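Akeo Youth Flag Football: Spring Progress Report to the Pratau Fund
By Cecilia Boateng
April
15 shares — 3 comments

Registration closed with 46 teams across the four age divisions. Two teams in the under-12 division merged after the second week, and the schedule was redrawn with a bye. All other fixtures have been played as listed except the two noted under Fields.

Spending to date is $2,434 against the equipment line. This covers flag belts, down markers and replacement balls in the junior size. The belts ordered from Ploker arrived with the wrong clips and were exchanged at no charge.
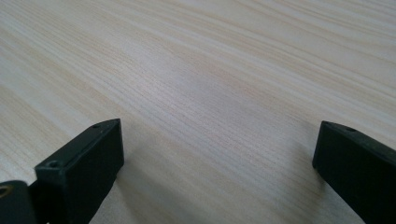 Officials remain the weak point. The grant plan called for 15 trained referees by midseason, and we have 9. Four more have finished the rules module but still need to shadow a full game. Until they do, the Saturday late games run with one official and a sideline judge, as the league rules allow.

Fields: the north field at Lebrun Park drained poorly in the first half of the season. Two games were moved to the south field and one kickoff was pushed to 4 p.m. The park office has agreed to aerate before the fall season — no date is set.
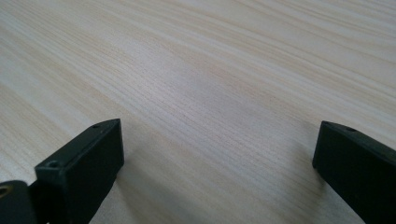 Injury reports are down to finger sprains and one rolled ankle. The no-blocking rule was restated to coaches in week three after several contact penalties in the under-14 games, and penalty counts are now logged on the game card.

Remaining work before the final report:

Playoff bracket, under-14 and under-16
Referee shadowing, four candidates
Equipment count and storage
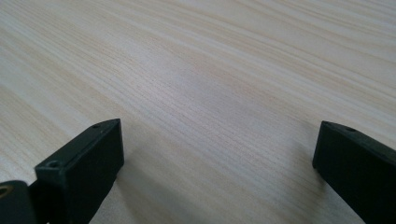

We request that the unspent part of the travel line be moved to referee stipends. The total award would not change. A revised budget sheet will follow once the fund confirms the transfer is permitted.

Comments (3)

dbl_reverse: Is the under-12 bye week posted anywhere? The schedule page still has the old one.

Coach T: The new clips are much better. Two of ours still stick.

northfieldmom: Please aerate BEFORE August this time.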